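Trirnomley House, Pruvilholm
Workroom safety checklist, with comments
Room: Hajdu Room (ground floor)
Date of round: 2025-05-05
Previous round: December

How to read the marks
OK – in order, no action.
OK with comment – may be used, but please read the comment.
Repair – must be repaired before the next round.
Stop – must not be used until it is repaired.

The list follows the same order as the walk through the room, beginning at the corridor door and ending at the sink. Points that were moved from another page of the old form keep their old number in brackets.

1. Doors and ways out

1.1 Corridor door opens fully and closes by itself – OK with comment
The door closes, but slowly in the last part. The closer was adjusted in December and it is a little better than before. I would like it adjusted one time more.

1.2 Yard door can be opened from inside without key – OK

1.3 Way between the two doors is free – Repair
Two folded chairs and a roll of packing paper were standing in the marked way. I moved the chairs to the wall hooks. The roll is too heavy for me to lift alone, so it stands now beside the shelf and has to be carried to the store. The yellow tape on the floor is worn away near the yard door, therefore it is easy to forget where the way goes. New tape is needed for that part only.

1.4 Exit sign is lit – OK

1.5 Emergency lamp test, button pressed and held – OK
The lamp came on at once. I did not test the full duration, this belongs to the yearly service by Nirnex.

2. Fire

2.1 Extinguisher on its bracket, seal not broken, needle in green – OK

2.2 Extinguisher service label is valid – OK with comment
Valid, but the writing is fading. Please ask Nirnex to use another pen.

2.3 Fire blanket in its case – OK

2.4 Smoke detector clean and not covered – OK

2.5 Paper and cardboard kept away from the heater – Repair
Same comment as last time. Flat cardboard is put behind the heater because it fits there so well. The place for cardboard is the cage in the yard. I removed what I could see, but I could not reach everything without a long stick.

3. Floor

3.1 Floor is even, without holes or loose edges – OK with comment
The linoleum is lifting at the joint in front of the sink. It is not high enough to catch a shoe yet. I made a pencil mark at the end of the lifted part so we can see at the next round if it grows.

3.2 Mat at the yard door lies flat – OK

3.3 Floor is free from screws, wire ends and clippings – OK with comment
I swept before I filled in this point, and I found small screws under the long bench. A screw on linoleum rolls under a shoe very easily. Please sweep at the end of the day and not in the morning, when people are already walking there.

4. Daylight, sun and blinds

4.1 Each window can be opened and stays open on its catch – OK
4.2 Blind cords tied up, out of reach of children – OK
4.3 Blinds can be lowered completely – Repair
4.4 No strong glare at the work places – Repair (this was "OK with comment" in December)
4.5 No bottles, spray cans or glue left on the sill – OK with comment

One tube of glue was lying on the sill with its cap off. It is thrown away. The sill becomes very warm in the afternoon, and the data sheet for this glue asks for a cool place. 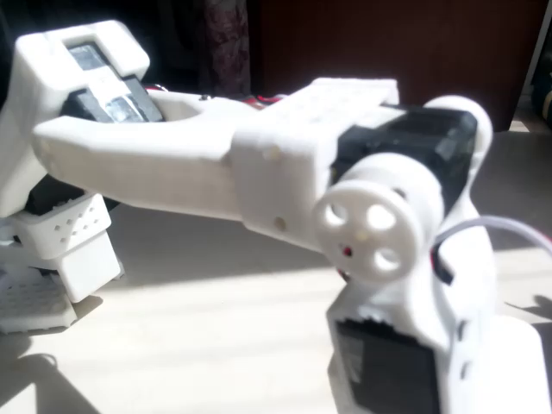
Glare is the point where I changed the mark, and I want to explain why. In December the sun was low and the clouds were many, so the blind that sticks was only a small trouble. In May the sun reaches the table tops directly. On a table in such light the white plastic of the arm has very bright highlights, and the label on the black motor at its left end throws the light back. The screw in the middle of the round white disc is tiny and dark, and for work on parts of that size the eyes need calm, even light. A person who leans forward to see better also comes with the face close to the work, and I do not like that.

I measured the light on two table tops with the blinds up. The desk lamp alone gives 1,000 lux on the surface when it is set correctly, and this is good for fine work. Direct sun goes far over the end of the scale on our small meter, so I have written no number for it.

Until the blind is repaired, please turn the chair so that the window is at your side, and use the desk lamp from the other side. Do not hang cloth or paper in the window. It was tried before and it fell down on the heater.

5. Tables and benches

5.1 Tables stand steady, feet screwed down to the floor level – OK with comment
The second table from the window rocks a little. One foot is turned too far in. I turned it out, it is better, but the thread feels old.

5.2 Edges without splinters or sharp metal – OK
The edge that was sharp in December has got its strip. Thank you, it is done nicely.

5.3 Load on each bench is under the limit on the plate – OK
The limit for the long bench is 225 kg. The plate had been painted over and I cleaned it, so it can be read again.

5.4 Clamps for work pieces are present at each bench – Repair
One clamp has a bent screw and does not hold. I tied a red ribbon to it. It can not be straightened, it needs to be replaced.

5.5 Surfaces are cleared after use – OK with comment
Mostly yes. Cups should not stand on the same surface as tools and wires. There is a shelf for cups beside the sink.

6. Electricity

6.1 Sockets are fixed to the wall and not cracked – OK

6.2 Residual current device trips when the test button is pressed – OK
Please warn all people in the room before you press. I forgot to do this one time and I am still sorry.

6.3 Cables and plugs without damage – Stop (one item)
The extension lead with the gray reel has a cut in the outer sleeve, close to the plug. The inner wires are not bare, but the lead is taken away and must not come back with tape around it. All other leads are in order. I pulled each one through my hand for the whole length.

6.4 No extension lead is plugged into another extension lead – Repair
Found under the long bench. A longer lead is the right answer, or one more socket on that wall.

6.5 Loose wires on the tables are gathered and do not hang over the edge – OK with comment
Wires that hang down get caught by sleeves and bag straps. Lay them toward the back of the table, and fasten them if they must stay over night.

6.6 Soldering iron in its stand, switched off at the wall – OK
The sponge was dry and hard like a stone. I changed it.

7. Hand tools

7.1 Knives have the blade drawn in or covered – Repair
One knife was lying open in the drawer, with the edge up. This is the most serious thing I found apart from the lead in 6.3. The drawer is deep and people put in the hand without looking. I covered the blade.

7.2 Screwdrivers have whole handles and tips – OK

7.3 Safety glasses available and clean – OK with comment
There are 14 pairs on the hooks. Several are so scratched that it is hard to see through them, and then they are not worn. I suggest to sort them before we buy new ones.

7.4 Step stool locks when it is open – OK

8. Air, chemicals and first aid

8.1 Extraction fan runs – OK with comment
It runs, but louder than before. The filter is gray. It can be washed in lukewarm water and must be fully dry when it goes back.

8.2 Chemical cupboard is locked and the list inside is correct – Repair
The cupboard was locked. The list has one can which is not in the cupboard. Either the can is empty and somebody threw it, or it stands in another place. Please tell me which.

8.3 Eye wash bottle sealed and inside its date – OK

8.4 First aid box complete – Repair
Missing: the small plasters and one pair of gloves. The tweezers are back.

8.5 Emergency numbers on the wall are correct – OK with comment
The extension for the building service is now 93. The old number was still on the paper at the yard door. I wrote the new one by hand and would be glad for a printed sheet.

9. Sink and waste

9.1 Hot water is not hotter than the hand can bear – OK
9.2 Soap and paper towels – OK
9.3 Bin for metal and bin for other waste are separate – OK
9.4 Used blades in the closed box – OK with comment
The box is nearly full. It should be changed and not pressed down.

To be ordered
Floor tape, yellow
Clamp, same size as the bent one
Extension lead, the long type
Small plasters and gloves
Box for used blades

To be reported to Nirnex
Closer on the corridor door (1.1)
Blind that does not come down (4.3)
Extra socket at the long bench (6.4), price first please
Noise from the extraction fan (8.1), if washing the filter does not help

Please write the date and your initials beside each point when it is repaired, also when the repair is small. The paper copy hangs inside the door of the tool cupboard, and the pencil is on the string.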